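Visit report: Tisora manipulation lab, Waltstead
6 Oct 2019

Filed under: Trip notes, Data collection, Grasping

The lab is on the second floor of a former print works in Waltstead, ten minutes on foot from the station. I went to see the Vi project, which trains grasping policies from demonstrations recorded with hand-held grippers in ordinary rooms. I had read the July report from the same group and wanted to check two points in it: how the demonstrations are cut into training samples, and how much of the reported gain comes from background clutter.

The visit took most of the day. Morning was slides and a walk through the processing chain. Afternoon was collection, then an hour on the test bench.

Method

An operator holds a gripper in each hand and does a household task at normal speed. Each gripper has its own camera and records finger opening along with the video. There is no robot present during collection. Gripper pose is recovered afterwards from the video, and the recording is split wherever the fingers close on something or let go. A segment is kept if the pose track has no gaps longer than a set threshold. The threshold was not in the July report. I was shown the config file and it is five video samples, which is stricter than I had assumed.

The question under study is whether a policy trained in cluttered homes transfers to a bench better than one trained on the bench itself. Two training sets were built, matched at 280 demonstrations each. Set A was recorded on a bare laboratory table. Set B was recorded in lived-in rooms: beds, kitchen counters, desks, shelves. Object categories were matched between the sets, but the individual objects were not, and I think this is the weakest part of the design. The group agrees and is rerunning with the same objects carried between sites.

Result

Both policies were tested on 203 grasp attempts with a fixed arm, using objects absent from either set. Set A gave 100 successful lifts. Set B gave 166. A lift counts if the object clears the table and stays in the fingers for three seconds.

The failures are more useful than the totals. With the Set A policy, most were late closures on long, flat objects: the fingers came down in the right place and shut after the object had been pushed sideways. The Set B policy did this less often but had a fault of its own. It sometimes went for a neighboring object when two of similar color were in contact. A separate test on patterned cloth was started in Gelthorpe and is not finished, so there are no numbers for it yet.

Long flat objects

Remote controls and similar housings are overrepresented in Set B by design. They are low, they slide on hard surfaces and sink slightly into bedding, and the usable grasp is across the narrow dimension. The operator has to bring one finger down on each side and line the pads up with the long edges before closing. If the object lies diagonally, the wrist has to turn first, and this turn is what the Set A policy tends to skip.
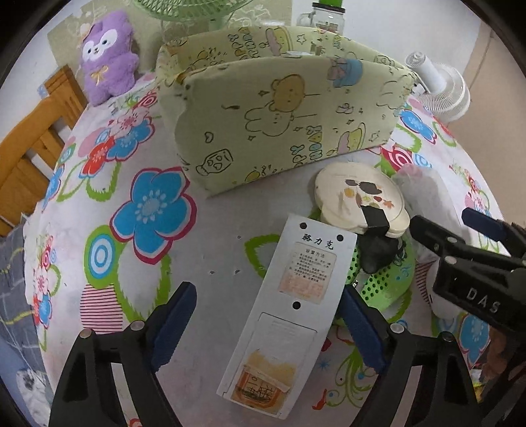

Fingers on either side of a white plastic device on a floral sheet. A second gripper, marked DAS, is at right.

Printed bedding was expected to hurt the pose recovery. According to the group it does the opposite, as the print gives the tracker plenty of fixed features. Plain white sheets are the bad case. Fans are switched off before recording to keep light fabric still.

Annotation is lighter than I expected. Each segment gets an object category, a surface type and a pass or fail mark. Nothing is outlined by hand. Disagreements on pass or fail go to a second reader.

Notes for our own setup

Our segment splitter uses finger speed alone and should be changed to use opening width as well. The three-second hold is a longer requirement than ours, so our success rates can't be set next to theirs without rescoring. I asked for the list of rejected segments and was told it can be shared once the Gelthorpe recordings have been processed.

Parking at the Waltstead building is by permit only. The train is easier.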